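Search this site Enter keywords

4.2 Changes to bench work

Staff at the Vulbridge plant used to sort returned switchgear by hand, 436 parts in a usual week. Under the Gekano trial they set out the parts and handle the exceptions.

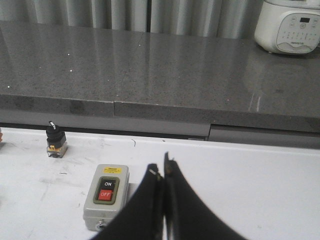
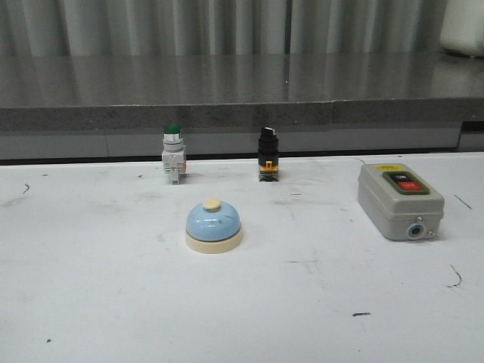
Figure 3. ON/OFF control box and selector switch on the white bench, in both views.

Wrist strain was mentioned less often in interviews - boredom more often. Several staff asked for training in fault logging.

Contact | Copyright Bellamy | Back to top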